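Ieva Laur sleeps from nine in the morning until four in the afternoon, and has done so for 18 years. She works the night desk at the district hospital in Rudville, where she checks in patients, answers the phones and keeps the bed list up to date until the day clerks arrive.

"People think you get used to it," she said. "You get organized. Your body still wants to be asleep at three."

Laur grew up in Kubiak and moved to Rudville for the job. She had planned to stay on nights for one winter. The pay was better than days, and her son was small, so she could walk him to school on her way to bed. He is grown now and works for a roofing company. She stayed.

Her first year went badly. She slept four hours at a time and ate dinner twice. She bought blackout curtains, then took them down and bought a better set. She asked the neighbors on both sides to hold off on mowing until late afternoon. One agreed right away.

"The other one, Majdi Nimri, said he would think about it," she said. "He thought about it for 2 years. Now he texts me before he starts the mower."

She keeps the same hours on her nights off, or close to them. Many of the people she works with switch back to a daytime schedule whenever they have a break, and she said she understands why, especially for those with young children. She tried it and felt sick by the second night back.

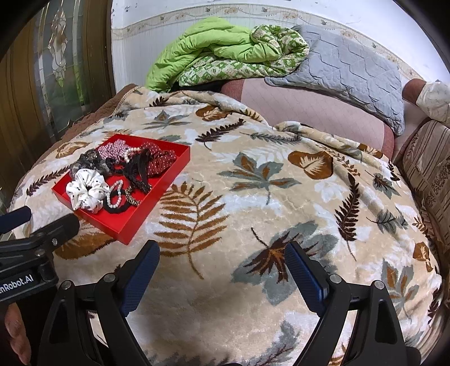

Issue 678

Her supervisor, Karim Harb, worked nights himself before moving to the scheduling office. He said the hardest part of his job is August, when everyone wants time off and the night shift has the fewest people to cover it.

"I can move a day clerk anywhere," Harb said. "For nights I have a short list, and Ieva is at the top of it. I try not to call her first every time."

He has changed a few things since he took over. Clerks no longer go from a night shift to a morning shift with one day between. The break room has a real stove. Laur asked for the stove. She eats her main meal at one in the morning, usually soup or rice with eggs, and a piece of fruit before the drive home.

The drive worries her more than the work. The road from the hospital to her house runs past the Drolloswood turnoff, where the sun is straight ahead at that hour for much of the year. She wears dark glasses and keeps the window down. Twice she has pulled over and slept in the car.

"I tell the new ones to do that," she said. "Pull over. Call whoever is waiting for you and say you'll be late."

At home she leaves the phone in the kitchen with the ringer on, so that her son can reach her. The bedroom stays cool. She doesn't drink coffee after two in the morning, and she gave up reading the news before bed.

Asked whether she would move to days if a place opened up, she said Harb has already offered it to her. She told him to ask again next year.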